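Call queues and the callback promise: speaker notes

February 2023
By Rachid Morsy

Opening. Don't thank everyone for ten minutes. Say what the talk is: we turned on queue callback at the Allham contact center, the vendor deck said abandoned calls would melt away, and I want to go over what we got for our money.

Ask who has callback running now. Ask who has checked the reports behind it. Expect fewer hands the second time.

Background, keep it short. Two sites, Allham and Howells, one shared queue, skills-based routing. Callers press 1 to keep their place and hang up. The system holds a placeholder in the queue and dials out when an agent frees up. Simple on a slide.

What the report says. In December we offered callback and 134 callers took it. The dashboard marks all of them as "handled." Pause here. Then say that only 77 of them ever spoke to an agent. The rest went to voicemail, rang out, or were picked up by somebody's front desk who had no idea why we were calling.

The product counts a call as handled when the outbound leg connects. Voicemail connects. A fax machine connects. I asked the Cavus support desk if this could be changed and was told it was "working as designed." I believe them.

Retries. Default is 2 attempts. I'd want to see a reason for that number and have not been given one. When we raised it, Howells got callers phoning in on their own while our retry was dialing them out, so the same person was in the queue twice. Mention the duplicate check script Danjuma Ogunleye wrote, which matches on caller ID and drops the older entry. It fails on withheld numbers. Say so before someone in the third row does.

Estimated wait time. Skip if running late. The estimate is based on recent calls, so it's least reliable right after opening and right after lunch, when people most want to hear it. We took it out of the prompt. I have seen no complaints about that, though I also doubt anyone would bother to write in. 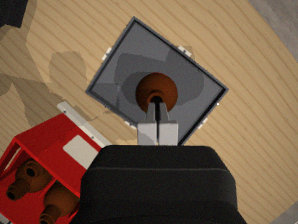
Simulated tray on a wooden tabletop.

Ploltside pilot. They want to put a speech bot ahead of the callback offer. Be fair. The demo was smooth, but it was their script and their callers. Ask for recordings from a live queue with background noise, and ask what the bot logs when a caller just says "agent" over and over.

What I'd do again: record the callback outcome in our own table, with a wrap-up code the agent has to pick. Pull the vendor report next to it every month and look at the gap.

Questions. If asked about cost per call, I don't have a figure I trust. Offer to share the SQL.

Last updated by R. Morsy, after the dry run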